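Saturday laundry, and the pile on the chair

November 1, 2025

We had one of those gray, drizzly mornings today, so I did what I always do when the garden is out of the question and went after the laundry. I'd been putting it off all week! There is a chair in our bedroom (you probably have one too) that started the week as a chair and by Thursday was more of a hill, with two sweaters, a beach towel left over from July and a pillowcase I had been blaming the dryer for.

My grandmother folded everything the minute it came off the line, and I grew up thinking that was simply how people lived. I am slower. I like to wash in the morning, have my coffee, and then fold in front of the radio with the window open a crack – even in November, even when my husband complains about the draft.

The thing that has helped me most this year is giving up on sorting by person. I used to make a little stack for each of us and then spend half an hour carrying them up and down the stairs. Now I sort by where things live. Kitchen cloths go in one stack, bathroom things in another, and anything that needs a second look waits in the basket until the end.
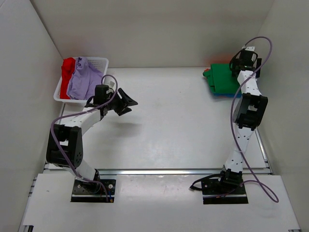 Cloths are my favorite part of the whole job, I'll admit it. They're small, they're forgiving, and a crooked fold hardly shows once it's in the drawer. I do like a bit of color in with them, and a bright red next to lavender, like the two in the white basket, cheers me up more than a whole shelf of sensible beige. The red ones I still wash separately the first few times – I learned that with a set of napkins that used to be white.

Next weekend it's the linen closet, if I'm brave enough. I know there are at least two fitted sheets in there that I rolled into a ball and shut the door on.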